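Saving tomato seeds - ferment or just dry them?

ketero_plot
First year saving my own seed and I'm hooked! I have a big ugly pink tomato that came from Emília Slanina at the Sunday swap and it beat everything else I grew. Do I really need to let the seeds sit in a jar and get stinky, or can I smear them on a paper towel?

Nowakowski82
Ferment! Two or three days in a jar with a splash of water, stir it when you walk past, then rinse. The good seeds sink and the gel comes right off. I love doing this - the kitchen smells awful and I don't care.

istania_beans
Going to disagree. I've smeared mine on paper towels for five years and they come up fine. You just plant the bit of towel along with the seed. If you're saving one tomato for yourself, skip the jar.

Nowakowski82
Sure, they come up, but fermenting may knock back some of the disease on the seed coat. Worth a smelly jar to me.

ketero_plot
OK, doing half and half and I'll report back in spring. What about storing them?

flaltix

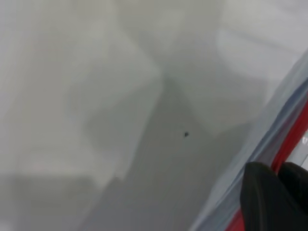

Get them bone dry first, two weeks on a plate, and please write the variety down before you forget (I have 49 mystery peppers to prove it). I also go by color so I can find things in the gray light of my shed. Clear plastic with a bright red strip along it, like that one, jumps right out, so red is for tomatoes. Half and half is a great plan, by the way - post the results!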